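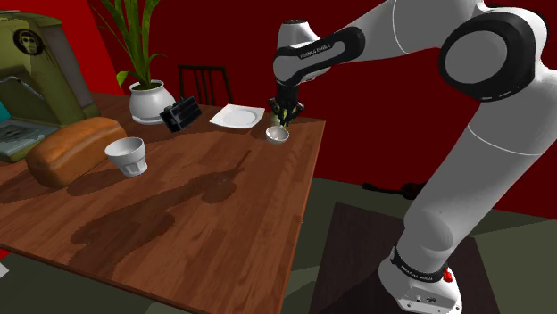 The pharmacist has worked behind the same counter in Skumcombe for 30 years, and she keeps a drawer of things customers have asked her to read. Printouts, mostly. A few magazine pages. One is a flyer for a cider vinegar tonic that promises to "reset" the joints, whatever that means.

"People bring me these and they want a yes," she says. "I don't have a yes. I usually don't have a no either, and that annoys them more."

I had gone to ask her about Rurninari, a bitter root powder that has been selling well in the county since May. The company behind it, Milley, says customers with arthritis report less stiffness after 9 weeks. The leaflet says 1,964 people took part in a "user study" and that 1,927 of them would recommend the powder to a friend.

She had the leaflet ready when I sat down.

"Would recommend," she says, tapping the line. "That's a question about whether you liked it. I'd recommend my hairdresser. She hasn't done anything for my knees."

Were they compared with anyone who took a dummy powder? The leaflet doesn't say. Nor does it say whether they stayed on their regular pills during the study, or how many started and gave up before the end. I wrote to Milley with those questions and got back a second copy of the leaflet.

She is careful about the customers themselves. Several have told her they feel better, and she believes them. "Arthritis comes and goes. You buy something when you're at your worst, and then you have a better month. I'd give the credit to the powder too, if I'd paid that much for it."

Does she sell it? She does, on the bottom shelf, next to the foot creams. I asked if that bothered her and she took a while to answer.

"If I don't stock it they'll order it, and then I won't know they're on it," she says. "At least here I get to ask what else they're taking." What worries her is the customer who quietly drops a prescription — she has met two this year, and neither had told a doctor.

I'm not sure that settles it. A box on a pharmacy shelf borrows some of the pharmacy's good name, and she takes a cut of each sale. She agreed with both points and didn't argue.

The clinic on Mbwambo Street has put up a notice asking patients to list any powders or teas at their next visit. She thinks it's a good idea, but wishes the print were bigger.

As I was leaving, a man came in and asked for two boxes. She asked him what he was taking for his blood pressure, and he had to call home to find out.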